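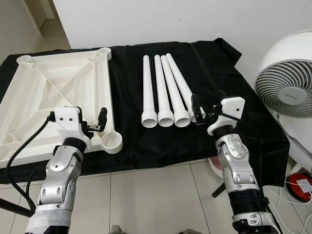 The fault log for the Plotis cell runs to 1,658 entries, and most of them say the same thing: insertion complete, torque in range, next leg. The entry that stopped work in March said that too.

Berkico had set up the cell to assemble a flat-pack plastic table. The product is simple. A square molded frame has a round socket at each corner, and four hollow legs push into the sockets and lock with a short twist. A person can do the job in under a minute without reading the instructions. Two robot arms, working from camera images and wrist force readings, were slower but had become steady enough that the team left them running through lunch.

On the morning in question the left arm held the frame and the right arm fitted the legs. The first three went in. On the fourth, the leg entered its socket tilted by a few degrees. The wide end caught on the rim, the force reading climbed, and the controller read the climb as the leg seating against the bottom of the socket. It began the twist.

What followed took less than four seconds. The leg could not turn, so the frame did. The left gripper, commanded to hold position, resisted. Load passed through the plastic from one arm to the other, and neither controller had been told to treat that as unusual. The socket wall split along its length. The leg came free under spring load and left the table at a height that would have put it level with a seated operator's face. The operator's chair was empty. The leg hit the wall.

Berkico filed the event as a near miss and asked Vieira, a small firm that reviews machine safety for assembly lines, to take it apart. The report is dated 3 May 2019 and is a good deal more interesting than its title, which is a part number.

Vieira's reviewers began with the obvious candidate, the grip. Plastic legs are smooth and tapered, and a tapered part squeezed between two fingers tends to rotate toward its narrow end. They replayed 861 recorded insertions and measured the angle of the leg in the gripper at the moment of contact. The spread was wider than Berkico had assumed, but a tilted leg alone did not explain the break. Many legs had arrived tilted and gone in anyway, the socket rim nudging them straight.

The second candidate was the cloth. The frame rested on fabric spread over the work table, chosen so that the cameras would have a dark background behind white parts. It did that well. It also allowed the frame to creep. Each insertion shoved the frame a little, the cloth bunched under the raised rim, and by the fourth leg the socket could be several millimeters from where the software last saw it. The position was refreshed once per table. It had been refreshed once per leg in an earlier version, and the extra step was removed to save time.

The third finding concerned the seating check, and the report spends most of its pages there. The check asked one question: has the downward force passed the threshold? It did not ask how far the leg had traveled before that happened. In a proper insertion the wrist drops by the full depth of the socket. In the failed one it dropped by less than a third of that. The figure was recorded, with a time stamp, in the same file as the force. No part of the program read it.

Going back through the log, Vieira found 2 earlier insertions with the same short travel. Both had been scored as successes. In one, the leg was later found loose at a bench inspection and put down to a bad molding. In the other, there was no note at all.

The fourth finding is the one a safety engineer would have put first. Each arm had its own force limit, set at a level considered acceptable for brief contact with a person. Neither limit was exceeded. The limits were written for an arm meeting an obstacle on its own, and they say nothing about two arms storing energy in a part held between them. A stiff part would have tripped one limit or the other quickly. A flexible molding bent first, and kept bending.

The repairs were modest. The seating check now requires both force and travel, and a mismatch opens the right gripper and backs the arm off along the path it came in on. The frame position is refreshed before every leg. A third rule compares the readings at the two wrists and halts both arms if they are pushing against each other through a part for longer than a set interval. Berkico kept the cloth but fixed it down at the edges.

The operator's chair has been moved behind a clear screen. Vieira had asked for the screen on the first day, before any of the analysis was done.

After the changes the cell ran 1,230 insertions for acceptance. The new rule stopped the arms more often than Berkico wanted. A number of those stops were false, triggered when the left gripper shifted its hold and the frame flexed under its own weight. Hunemier, which supplies the wrist sensors, has proposed a filter that would remove most of them. Vieira has declined to sign off on it until the filter is tested against the March recording, including the final four seconds, with the short travel value left in. Until then the arms stop, and someone walks over and restarts them by hand.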